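Helside students bring home awards from the regional skills conference

Students from the career and technical education program at Helside High School took part in the regional career skills conference in Varnano this spring. The two-day event drew more than 200 students from schools across the region. Helside sent 18 students, the largest group the school has entered so far.

Competitors took written tests in the morning and gave presentations or completed hands-on tasks after lunch. Events covered accounting, hospitality, graphic design, computer repair, early childhood education and public speaking. Each student could enter one individual event and one team event.

Results

The Helside team in business planning placed first with a proposal for a shared commercial kitchen in Louro. The judges asked for a full year of cash flow projections, and the team had prepared two versions, one with a grant and one without. Their written plan will go on to the state round.

Second place in job interview skills went to a Helside junior who was competing for the first time. Students in that event turn in a resume and cover letter ahead of time, then sit for a short interview with two local employers.

In computer repair, Helside placed third. The event has a written section on parts and safety followed by a timed bench section. Students also have to fill out a work order that a customer could read, and our pair received full marks on that portion.

Helside students also finished in the top ten in accounting, early childhood education and prepared speech. The graphic design entry did not place but was chosen for the display in the conference lobby.

Workshops

Students who were not competing at a given hour attended workshops. The best attended was on paying for training after high school – community college, apprenticeships and certificate programs were all covered, with handouts to take home. Copies are in the career center next to the attendance office. Other sessions dealt with reading a pay stub, writing a professional email and starting a small business while still in school.

The Hosora Foundation, which supports the conference each year, announced 5 scholarships of $1000 each for graduating seniors in the region. Applications are open to any senior enrolled in a career and technical course, whether or not the student went to Varnano. Forms can be picked up in Room 306 and must be returned with one teacher recommendation.

Courses for next year

Course selection for the coming school year is open now. Business Foundations, Accounting I and Computer Hardware have no prerequisites and are open to grades 9 through 12. Accounting II and Advanced Business Management require a passing grade in the first course. Students who want a place in the early childhood program need to turn in a separate form signed by a parent or guardian.
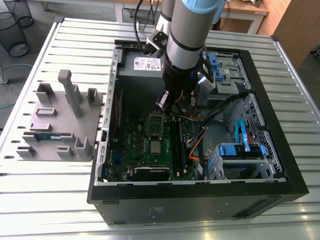
Getting ready for the state round

Students who qualified for state will meet after school at 3:15 in Room 306. Practice runs until 4:30 and the late bus is available. Travel forms and the medical form both need a signature before a student can be added to the hotel list.

The dress code is the same as in Varnano: business attire for all presentations and the awards session. The school keeps a closet of jackets, shirts and dress shoes that students may borrow at no cost. Donations in good condition are welcome at the main office, especially larger jacket sizes.

Students who would like to compete next year can sign up in August, when the new event list is posted.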